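FILM AND TV STUDIES, UNIT 4
Handout: The thriller and its ending (murder mystery, two-hander, the reveal)
December 2, 2019

Read before the tute. Bring it with you, I won't have spares.

Where we got to last week: suspense vs surprise. Suspense = audience knows more than the character. Surprise = audience knows less, or the same. Most murder mysteries run on the second and borrow the first when things go slack in the middle. Keep that in your head for the screening.

Screening: The Piltbridge Tenant. 100 minutes, colour, one main location, two leads for most of it. A landlady and a lodger. A body in the laneway behind the house. You will be told who did it 11 minutes in and you will be told wrong.

What to watch for, first half

Who is telling the story. Three flashbacks to the night in the laneway, each told by the lodger, each a bit different. The film never signals which is true. Same colour grade, same music, no wobbly dissolve. Older films usually give you a cue (soft focus, a change in the sound). Taking the cue away is a cheap trick or a clever one, we'll argue it out.

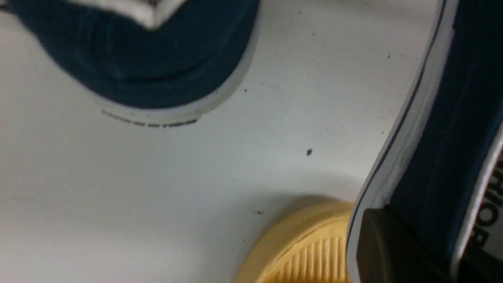 Second flashback is the one to take notes on. Lodger says the kitchen light was off. In the first telling it was on. Easy to miss, the dialogue is about the train timetable and your ear goes there. Classic misdirection: give the audience a dull fact to chew on while the important one goes past. Write down where the sound pulls you and where the light pulls you.

Also the landlady's questions. She never asks the obvious one. Why not? Leave it for after.

Middle section

Gets slow from the 42 minute mark. Some of you will check your phones. Don't. The slow bit is doing a job, it's where the film swaps our sympathy over from him to her, mostly through framing. Early on she is shot from behind or in doorways. After the phone call she gets the close-ups and he gets the doorways. Nothing in the script says "now trust her". All done with where the camera is put.

Compare with Endstead, the TV serial from Unit 2. Six episodes, same idea, but they had time to let you change your mind twice. A feature has to do it once and do it fast. Think about what gets lost. Neighbours, mainly. The Piltbridge neighbours are barely there, which is a bit odd for a street where evreyone supposedly knows eveyone.

The reveal

Won't spoil it in print. Terms you'll need:

Fair play: were the clues on screen before the answer was?
Retroactive reading: earlier scenes mean something else once you know.
Double ending: a false solution, then the real one.
Cheat: a flashback that shows something that never happened, with no way for us to tell.

The last is the sore point. Old argument. One side says a film can't lie in pictures, only characters can lie in words. Other side says a flashback IS the character's words, just acted out. Both are defensible. Pick one for your essay and stick to it, don't sit on the fence for 60 percent of the word count like last time.

On reviews

Opening week reviews were split down the middle, and the split is useful. Those who loved it talk about the last ten minutes and nothing else. Those who hated it also talk about the last ten minutes and nothing else. Question for you: if a thriller is judged entirely on its ending, what is the rest of it for? Yordanov, the small distributor that handled it here, cut a trailer with no footage from the final act, and the box office held up into the second week on word of mouth. Read into that what you like. 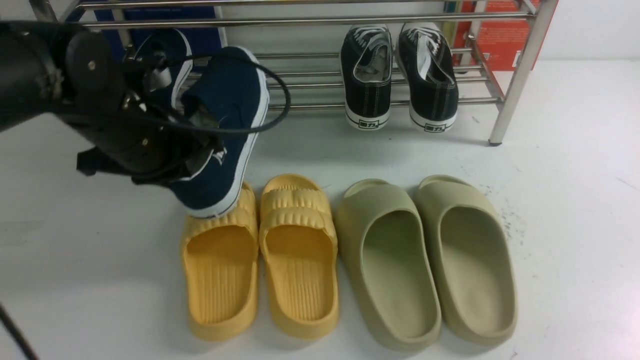 Fultton argues, in the chapter in your reader, that the second viewing is the real one, and that a mystery which only works once "has been solved rather than watched". A bit grand, but worth quoting if you can back it up. Against that, most people in August's group saw it once and had plenty to say.

Essay options (choose one)

1. Is the second flashback a cheat? Use at least two scenes.
2. How does framing move our sympathy in the middle section?
3. Compare the double ending here with the finale of Endstead.

Plot summary gets no marks. Assume I've seen it. Hard copy in the box outside the office, cover sheet stapled on.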